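The kiosk that kept its timetable

Aurelia Widmer has run the station kiosk at Trullier for most of her working life, and she still opens it herself at ten to six. The first train down the valley leaves shortly afterwards. On a weekday the same faces come to the hatch in nearly the same order, and she has the coffee poured before they ask.

"They don't want to talk at that hour," she says. "They want the paper, the coffee and the right change. Talking is for the afternoon."

The kiosk was built in 1904, together with the waiting room and the goods shed. The shed has gone. The waiting room is locked in winter, so people stand under the kiosk roof instead, and Widmer has put a bench there.

She took over from Luzius Leitner, who taught her the ordering and the bookkeeping in one July. He kept everything in a grey ledger, one line per item, and she has carried on that way. Sweets and tobacco used to pay the rent. Now it is coffee, rolls and parcels.

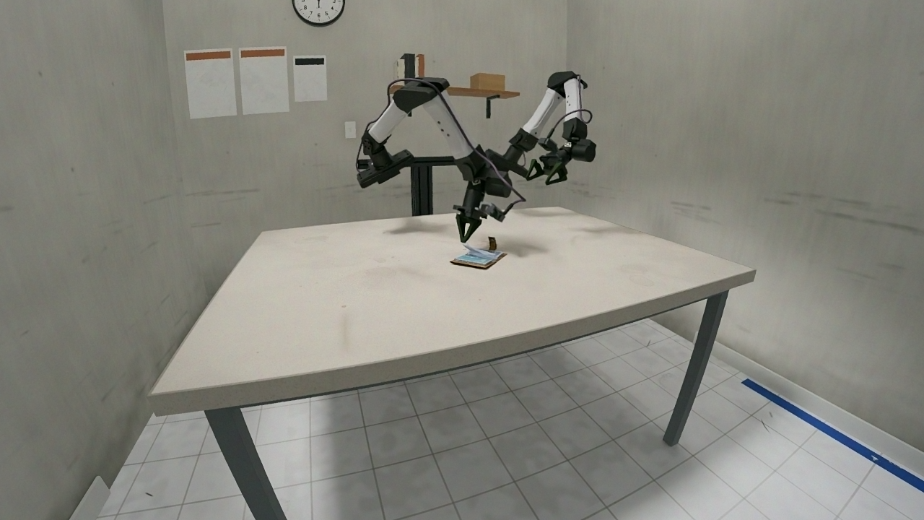
A large pale table with rounded corners and dark grey metal legs.

"The parcels came by accident," Widmer says. "Theresia Kälin was out when the van came and asked if I would take one in. Then her sister asked. By the end of that year I had no room for my own feet."

She now charges a small fee for each parcel and keeps them on shelves that her nephew, Remo Aebischer, put up behind the counter. Anything too long for the shelves goes in the passage, where she has to step over it. Skis are the worst, she says, and after them curtain rails.

The railway has asked her twice whether she would give up the lease. Both times she said no. A ticket machine was put up on the platform some years ago, and she expected to lose customers to it, but people who had trouble with it came to the hatch for help and bought something while they were there.
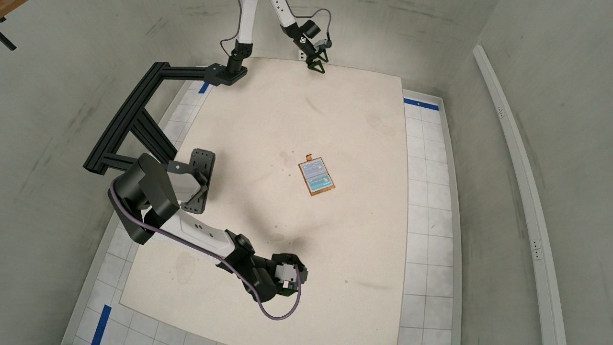

Reading time: 2 minutes

Newspapers are a different matter. She used to sell out by eight. These days she orders a small bundle and sends some of it back, and the magazines have shrunk to a single rack: knitting, puzzles, football and two titles about gardens.

"I would stop the papers if it were only about money," she says. "But there are people here who have bought one every day since they left school. Where would they go? Steiner closed, and the next shop is down in Revside."

She closes at half past one, sweeps, and opens again from four until the evening train. On Saturday she works the morning only. She has tried staying open through lunch and found that she sold one roll and a box of matches.

Asked who will have the kiosk after her, Widmer says Wanda Nowicki already does the Saturday shift when she is away and knows where everything is. They have spoken about it once. Nowicki would like a proper oven and a card reader that works in the cold.

"She can have both," Widmer says. "I only asked her to leave the bench."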